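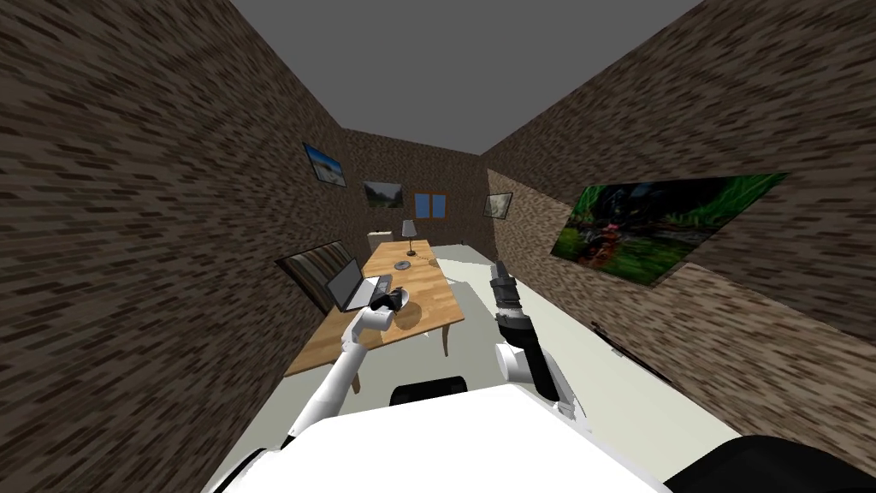
Jesatari Supplier Due Diligence Service

Product reference 3092. Offered by Clurnenton Trade Compliance.

Jesatari is a subscription service for companies that buy goods or parts from foreign suppliers and must be able to show where those goods come from. It combines a supplier register, a document store and a review service staffed by trade analysts. Subscribers are mainly importers, customs brokers and the purchasing departments of manufacturing firms.

What the service covers

Each supplier entered in the register is checked for ownership, place of registration and links to other listed companies. Ownership records are reviewed every 14 days. When a change is found, the subscriber's named contact receives a written notice stating what has changed and which purchase orders are affected.

Subscribers may also record suppliers further up the chain, including processors and raw material dealers. Records at this level depend on the papers the direct supplier is willing to release, and the register marks any entry for which origin papers are missing or out of date.

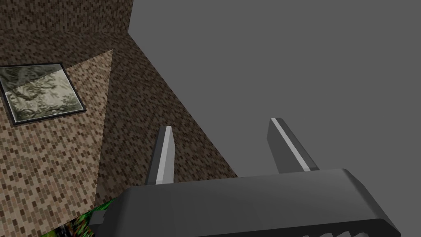 Origin papers may be filed in any language. Translation into English is included for certificates of origin, bills of lading and payroll summaries. Contracts and audit reports are translated on request at the published page rate.

Plans

Standard: up to 99 direct suppliers, 10 user accounts, email support.

Extended: unlimited direct suppliers, upstream records, telephone support and one yearly review meeting with an analyst.

The Plimau module, which compares declared shipping routes with port records, may be added to either plan. It is not sold separately.

On-site supplier visits are not part of Jesatari. Subscribers who require them are referred to Ndlovu Field Audit, which contracts with the subscriber directly and sets its own fees.
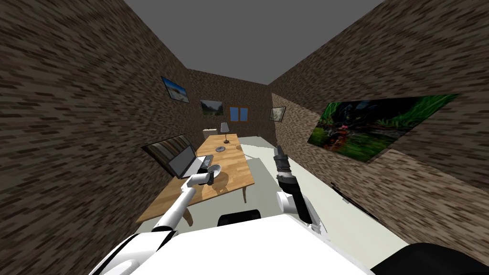
Records and retention

All notices, uploads and analyst comments are dated and cannot be altered after filing. A full export may be requested at any time during the subscription and for 10 weeks after it ends. Clurnenton does not share subscriber records with suppliers or with other subscribers.

Limits of the service

Jesatari does not provide legal advice, and a completed review is not a guarantee that goods will be admitted at the border. Responsibility for import declarations remains with the importer of record.

Ordering

Requests for a quotation should state the number of direct suppliers, the countries of shipment and the preferred start month. New accounts are opened by Thijs Brouwer, Subscriber Accounts. Terms on this page apply to orders placed on or after July 2, 2025.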